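Scratches, rings and sticky bits: getting a table top back

Quick one today, loads of questions about tables after the last page so putting it all in one place. Kitchen tables, desks, workbench tops, whatever you've got.

First, know your surface

Sealed wood, bare wood, painted, plastic coated. All different. If a drop of water beads up, there's a finish on it. If it soaks in and goes dark, it's bare or close to it. Do the test underneath or near a leg, not in the middle.

Everyday cleaning

Warm water, 4 drops of dish soap in a small bowl, cloth wrung out hard. Wipe, then a second cloth with plain water, then dry. Most people skip the plain water and that's where the dull film comes from. I use the Grulton cloths, the cheap ones, wash them without fabric softener or they just push water around.

No paper towels on anything glossy.

Sticky patches

Old tape, labels, jam. Cooking oil on a cotton ball, leave it ten minutes, go have a coffee. Then an old plastic card held almost flat. Soap after to get the oil off. Wimix remover works faster but it stinks and it took the shine off my sister's hall table, so test it.

White rings

Usually damp in the finish. Hair dryer on low, keep it moving, a minute at a time. Stop if it gets too hot to touch. If that does nothing — a dab of plain mayonnaise overnight, sounds daft, works about half the time for me.

Black rings are a diffrent story. That's water down in the wood and you're looking at sanding.

Pale scratches and streaks

Wipe first, dry it, then look at it from low down with a lamp to one side. A streak that wipes off was never a scratch. Saves a lot of work. 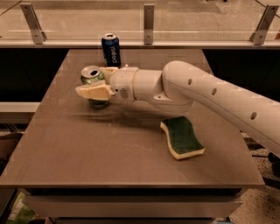 Sanding, if you must

Solid wood only. Veneer is thin and you will go through it, ask me how I know.

Start at 80 grit only if it's really bad, otherwise go in higher. Always with the grain. Vacuum between grits, one stray bit of coarse grit will leave a squiggle you won't see till the oil goes on. Skivo sanding block is fine, so is a bit of cork.

Oil or wax

Thin coats. Thinner than that. Wipe off everything that hasn't soaked in after fifteen minutes or it goes tacky and stays tacky. I like the Gökçe wax for the last coat, a 252 ml tin has lasted me since December and thats with two tables and a bench.

Lay oily rags out flat outside to dry. Do not ball them up in the trash, they can catch fire on their own.

Keeping it nice

Felt pads under anything that gets dragged. Check them, grit sticks in the felt and then it's sandpaper.

Trivets for pans, every time.

Coasters — cork is better than slate, slate scratches.

Move the fruit bowl once in a while so the sun doesn't leave a circle.

Wobbly legs next time, got a pile of notes on that already.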